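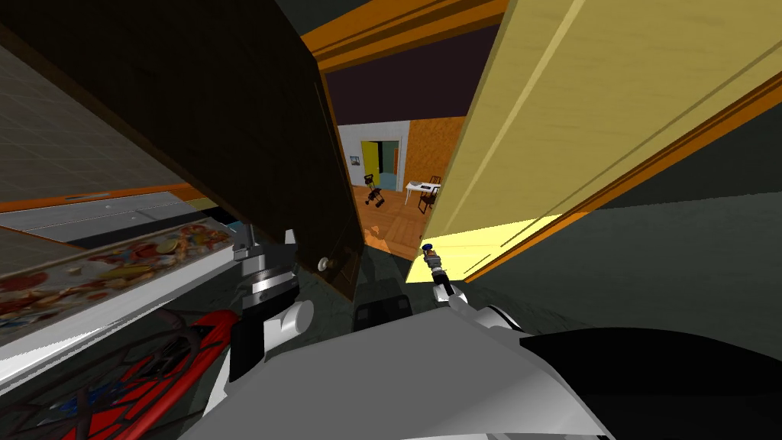 Ticket 311: Members missing from roll call after swearing-in
Product: Plevisix Chamber, attendance and voting module
Site: Sirier Town Council
Opened by: Salma Saber, democratic services
Assigned to: Gorazd Kovačević, Solance support
Status: Closed

Reported problem

Four new members took the oath at the September meeting and signed the declaration book. The clerk marked all four as sworn in Plevisix before the first vote. When the roll was called, their names did not come up on the clerk's screen or on the public display. The first vote had to be taken by show of hands and written into the minutes by the deputy clerk. Existing members were not affected.

The new members' desk units were on and showed the right names, but pressing the attendance button gave "Not entitled". Restarting the desk units made no difference. The system was working normally at the meeting before the election.

Log

09:40, Gorazd Kovačević
Ticket picked up. Please send the member export and the event log for the evening. Can you also confirm which term the four members were added to? The name is in the box at the top of the Members page.

10:15, Salma Saber
Export and log attached. All four are in the new term. The chair, Councillor Zelenák, has asked whether the show of hands is safe to stand. I have told him that is a matter for our legal officer and not for this ticket.

11:05, Gorazd Kovačević
Thanks. The export lists 26 members where your standing orders give 21 seats. The five extra are former members whose term was never closed. Plevisix will not give voting rights to anyone above the seat limit, and it fills seats by date of oath, oldest first. One of the seats was also vacant before the election, which is why four people are locked out and not more.

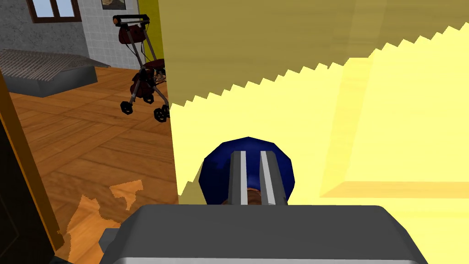
The seating plan on the public display has a second fault, and I think it comes from the same cause. The left and right blocks should meet in a straight line down the gangway. On your export they meet in a stepped diagonal, with the tiles of the former members pushing every other row out by one place. It has the same sawtooth run as the line between the darker yellow and the pale lemon yellow, coming down from the upper right. Once the old seats are released the rows should close up, but please check the plan before the next meeting.

11:30, Salma Saber
That matches what people in the gallery told us. I had put it down to the projector. Am I safe to close the old term myself? Last time anyone did that we lost the declarations of interest from the public page and it took a while to get them back.

11:50, Gorazd Kovačević
You can do it yourself. The declarations are kept under the member and not the term from version 98 onwards, and you are on 98. Take a backup first all the same. 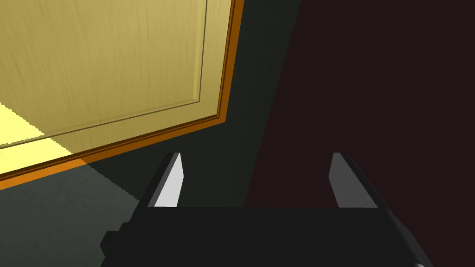
Steps to fix

1. Sign in as an administrator and take a full backup from Settings.
2. Open Members and switch to the previous term.
3. Select the five former members and choose End term. Enter the day of the election as the end date, not today's.
4. Switch back to the new term and choose Recalculate seats. The total should read 21.
5. Restart the display service. The desk units pick up the change on their own.
6. Run a test roll call with the meeting set to Private.

Result

14:20, Salma Saber
All steps done. Step 4 first gave 22 — one former member had been entered twice, with and without a middle initial. I ended the second record as well and the total is now right. The test roll call brought up every name and the seating plan is straight.

14:45, Gorazd Kovačević
Good. I have raised a request for a warning on the Members page when sworn members go over the seat limit. No release date for that yet. Closing the ticket; reply here if it comes back.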